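This site uses cookies to remember your reading preferences. Accept | Manage settings

Week 3 Notes: Magnitudes and Color
Updated January — by the course instructor, Festau Observatory School

A difference of five magnitudes is a brightness ratio of 100. One magnitude is therefore a factor of 2.512. Smaller numbers mean brighter stars.

Apparent magnitude (m) depends on distance. Absolute magnitude (M) is the value the star would have at 10 parsecs:

m − M = 5 log d − 5

with d in parsecs. Dust is ignored until Week 5. 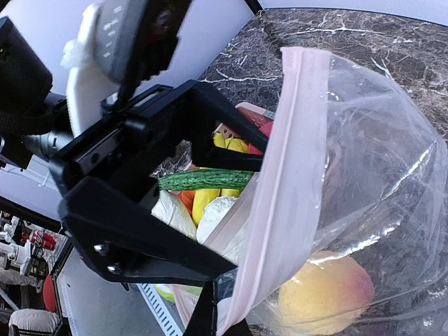

Color index

B − V is the blue magnitude minus the visual magnitude. Hot stars have small or negative values — cool stars have large ones. The Skarthorpe plates, begun in 1884, are blue-sensitive, so red stars look too faint on them. Do not mix plate values with V magnitudes.

Problem set

1. A star has m = 14 and M = 4. Find d.
2. Reduce the 60-second Flestus exposures of field 273. Plot V against B − V.
3. Mark any star more than one magnitude off the main sequence.

Hand in on Wednesday.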